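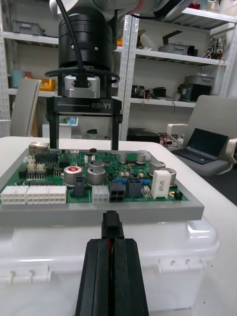 **Sedungate returns for a second series, with 4 new voices joining the crew**

11th January

Kellotis is delighted to announce that Sedungate, its full-cast science fiction audio drama, is coming back this October!

The first series followed the crew of the cargo ship Fluvenora as they tried to get home with a hold full of stolen seeds and a captain who wouldn't tell them where she'd been. Series two picks up 139 days later, with the ship in dock, the crew barely speaking, and a stranger called Kneževič asking for passage to a moon that was cleared years ago.

Writer and director Isauro Medrano has been working on the new scripts since last spring.

"I've missed these people so much," said Medrano. "We left them in a terrible mess and I got so many letters about it, some of them quite cross! This time we get to see where Kneževič fits in, and there's a long scene in the engine room that I've wanted to write from the very start."

More than 800 listeners sent in ideas for the name of the ship's new cook, and the winning one will be heard in the opening episode. All of the original cast are back, along with four newcomers whose names will be shared over the summer.

Kellotis will also be releasing the 311-page script book of series one, with Medrano's notes in the margins and two scenes that were never recorded (one of them is the wedding, for everyone who asked).

Series one is free to hear now on the Kellotis website. Press copies of the script book can be requested from the Kellotis press office.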